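Home | Data | Docs | Changelog | Contact

# Selura Tabletop Demonstrations

Selura is a set of 3643 demonstrations of simple table tasks, recorded with one robot arm. Every demonstration was made by a person, either by holding the wrist and moving the arm by hand, or by remote control from a second desk. The set was prepared at Bivmont by Hanane Nasr and Emília Hudec.

## Tasks

There are 41 tasks. Each one is written as a short sentence, for example "put the marker next to the pepper" or "move the apple to the left side". The operator reads the sentence before the recording starts and cannot change it later. 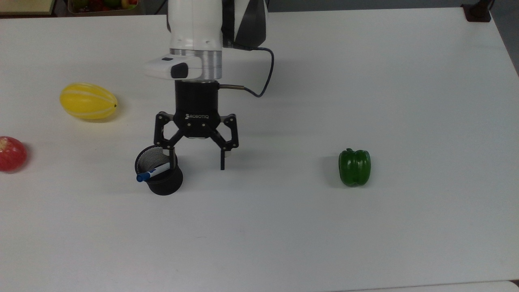 Objects were chosen so that one gripper has to deal with different shapes. A round fruit can be taken from almost any side, but the marker in the mesh cup asks for more care, as the fingers must go down close to the rim. The ribbed yellow melon is wide, so the operator should open the fingers well before going down. New operators often needed several tries with it, and we kept these tries in the folder `practice`.

## How a demonstration is made

1. Place the objects. Positions are free, but they should not touch each other.
2. Open the gripper and bring it above the table.
3. Start the recording, then do the task in one calm movement if possible.
4. Open the gripper and stop the recording.

Please do not correct a mistake by starting again inside the same file. Save it and mark it as `failed` - we want to have these too. The side view is useful for checking the height of the fingers over the near table, for example when they hover by the green pepper.

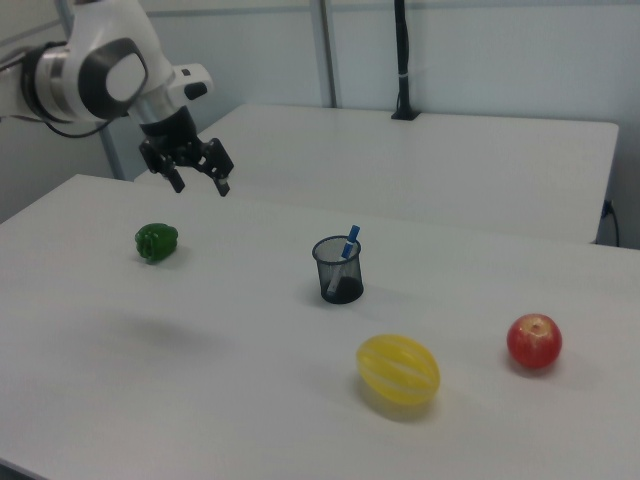 ## Files

Each demonstration is one folder with joint positions, gripper opening, video from the cameras and the task sentence. Remote control files also have the operator commands. Hand-guided files do not have them, and the column is left empty.

## Known problems

- In 32 demonstrations the gripper opening was not saved. They are listed in `missing.txt`.
- The 2 operators have different habits. One is slower near the objects.

Last change: 2018-08-12

Contact: use the form on the Bivmont page | © Bivmont | Back to top

This site uses cookies to remember your settings. Accept | Read more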